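Kundstead helpdesk project: where we've got to since January

Hello Lemlem,

You asked for something short on how the support side is going, and I'm afraid I've never managed short, so put the kettle on. The figures you need for the grant return are all in here somewhere.

When you agreed the money, the problem was that people who got locked out of their Kundstead account had no idea who to contact. The help page had an old phone number on it that rang in an office we left ages ago, plus a contact form that gave you a 404 if you tried it on a phone. We had 500 messages sitting in three different inboxes, and a good few of those were the same poor souls writing again and again!

The phone number has gone from every page we control. It still crops up on a couple of directory sites, and Abhishek has written to both (one has replied, the other one I'm not holding my breath over). The form works on phones now, and it asks for the email address the account was opened with before anything else. That sounds like a tiny thing, but it used to take us two or three messages back and forth just to find out whose account we were talking about.

The old messages took longer than I'd promised you. We've closed all but 109 of them. Most of what's left is people who signed up with a work email and then changed jobs, so they can't get the reset link and we can't simply take their word for who they are. Gadisa has drafted a way of checking, using the date they joined and the last thing they posted, and I'd like your say-so before we start using it. It's on page two of the attachment. Please do look, as we can't get any further with those until you have.

Moving the tickets over to Bultusero was a bit of a slog, I won't pretend otherwise. The import fell over twice, and the second time it gave everybody the same name, so for one whole Thursday every single customer was called Kristof Vanhove. Kristof, who was the first person on the list, took it very well. It's all straight now, and having the lot in one place has made a huge difference to my mornings.

The privacy settings guide is written and up on the site. Abílio did the Portuguese version as well, which wasn't in the plan, so thank you to him. We also had the parents' section read through by the group at Joubert, who told us (quite firmly) that "manage linked profiles" meant nothing to them. It now says "change what your child can see", and I've had far fewer questions about it since.

What hasn't happened is the live chat. I'd said we would have it running by now and we don't. Vandham's quote came in 200 pounds a month over what we'd set aside, and that was for weekdays only. I've asked them what evenings on their own would cost, because that's when people tend to find they can't log in. If the answer is silly I'd sooner spend the money on more hours for Gadisa, and I'd want to talk that over with you first.

Spending is otherwise on track. The training budget has hardly been touched, so there's a bit of slack there if you're happy for us to shift it across.

Next on my list are the hacked account pages, which are still far too long and full of words like "credentials", and then the reply templates, where I want to get rid of "we apologise for any inconvenience" once and for all. I can do a call most afternoons after two if that's easier than writing back.

All the best,
Abhishek and Gadisa send theirs too

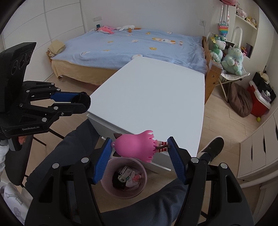
Pink toy with stripy legs, over the pink bin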